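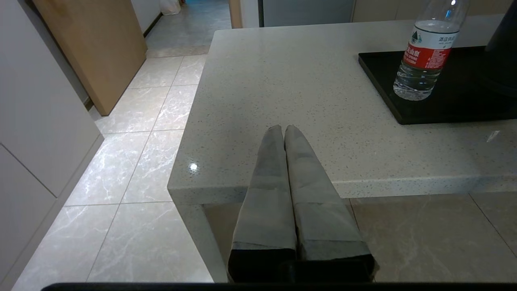
Neusa Bittencourt asks whether a quartz counter can be resealed after a lemon juice spill left a dull patch near the sink.

**Minoru Shibata** (accepted)
Quartz is bound with resin and takes no sealer. Clean with pH-neutral soap and let it dry overnight. If the patch stays dull, the resin is etched and needs a fabricator. Don't use a powder cleanser.

**Elias Awwad**
Mine was only soap film. Try that first.

**Randa Hamdan**
I sealed mine in December, looks fine. Cost me 15 dollars. Might be granite though.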